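Corkthorpe Household Phrases

Version 2, updated in December

Contents
Summary
What is in the files
How the phrases were collected
Labels
Known problems
Licence and contact

Summary

Corkthorpe Household Phrases is a small text collection of the ways people ask each other to tidy, fetch, wash and put away things at home. It was put together for spelling and vocabulary work on Australian English. It holds 600 phrases, written by adults who grew up in Australia or have lived here for most of their lives. There is no audio.

What is in the files

phrases.csv has one phrase per row, with an ID, the room it belongs to and the label columns described further down. Encoding is UTF-8 and the separator is a comma. Phrases that contain a comma are in double quotes.

variants.csv lists 164 pairs where two writers used different words for the same object. Doona and quilt are in there, as are esky and cooler, texta and marker, and tea towel and dishcloth (see Known problems for that last one).

split.txt gives the suggested division. The first 300 IDs are for development and the rest are for testing. The order was shuffled before IDs were given out, so the rooms are mixed through both halves.

How the phrases were collected

Writers were given the name of a room and a few everyday objects and asked to write what they would say to someone they live with. They could write as little or as much as they liked. Most wrote one line. Swearing was left in unless it was aimed at a real person.

Bathroom and laundry objects were added in version 2. The first version leaned heavily on the kitchen, and words such as face washer, hairbrush and peg basket hardly turned up.

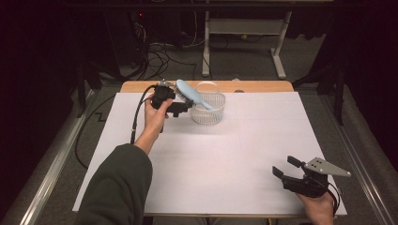
Figure 1. Light blue hairbrush and small white mesh basket, bathroom set.

Spelling was left as written, including mistakes. A corrected form is in the column spelling_au, which follows Australian usage: colour, organise, grey, mould. Where a writer used an American spelling on purpose, for instance in a product name, the two columns match.

Labels

room: kitchen, bathroom, laundry, bedroom, shed, other
tone: plain, polite, annoyed, joking
object: the main thing mentioned, in lower case, singular
regional: yes or no

Yatziri Chávez labelled every phrase. Berenice Salinas labelled 108 of them a second time without seeing the first set of labels. They agreed well on room and object and poorly on tone, mainly over the line between annoyed and joking. Disagreements were talked through and the settled label is the one in the file.

Known problems

Tea towel and dishcloth are not the same object for many speakers. Treat that pair with care.
The shed has far fewer phrases than the other rooms.
"Manchester" is labelled object in some rows and left blank in others.
Tone should not be used for scoring.

Licence and contact

Free to use and change with credit to the Corkthorpe project. Please send corrections to Berenice Salinas with the phrase ID in the subject line.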